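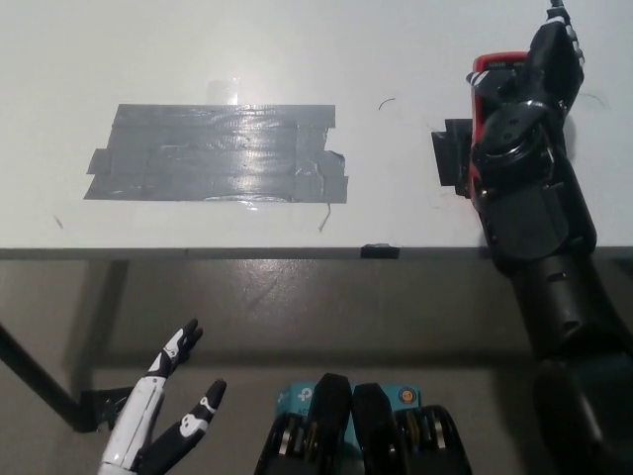 Photo: Tetteh Appiah

May 9, 2022

My white table has now a grey patch of duct tape, and I must say it is not beautiful. I put the strips one over the other, slowly, but still I got wrinkles and small bubbles. The right end is the worst, all crumpled, and one thin strand has come loose there.

I bought the table in November from a shop in Gillerthorpe. My sister Jin says I should take the tape off and begin again with scissors, as I tore every piece by hand. Maybe on Sunday. The roll is nearly finished, so first I need to buy another.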